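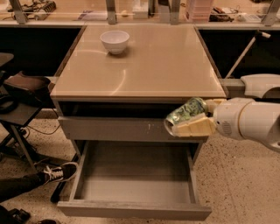

Figure 3. Two-drawer cabinet with the lower drawer open and empty. A white bowl is on the top, a green and white can is held near the upper drawer.

4.2 Where small items end up

The second part of the study looks at low storage, i.e. drawers below waist height. Same cabinet type for all sessions (Figure 3): gray-beige body, flat tan top, two drawers. We kept the item set small on purpose – cans, bowls, a few packets – so that choices could be compared across the two sites, Renero and Siriwan. 60 sessions planned, 57 usable. The other three had missing start times and were dropped before coding.

Each session starts with the lower drawer empty. Items go wherever the person tidying thinks they belong: top surface, upper drawer, lower drawer. No time limit. We coded the final place of every item plus any place it was put down on the way. Coding followed the Wunine sheet, with one change: "on top" was split into "near edge" and "away from edge", as the original category lumped together items left for later and items that were clearly meant to stay.

Bowls mostly stayed on the top. This held at both sites and did not depend on which drawer was open at the start. Cans were less settled. With the lower drawer fully open, cans tended to go straight in, usually lying on their side. With both drawers closed they were often parked on the top first and moved later, or not moved at all. In 11 sessions a can was still on the top at the end, next to the bowl. We counted these as finished if the person said so.

Orientation matters more then we expected. A can lying down takes up more floor area in the drawer but does not need the height, and people seemed to pick this without much thought. Upright cans showed up mainly in sessions where the drawer already held packets to lean them on. Glossy top, smooth drawer floor – rolling was noted in the comments column several times but not coded separately, which we would do differently now.

Scuffs on the upper drawer front were left as they were. The cabinets had been in use since February and repainting between sites was not practicle. For the Flostier comparison (Section 4.3) only the final placements are used.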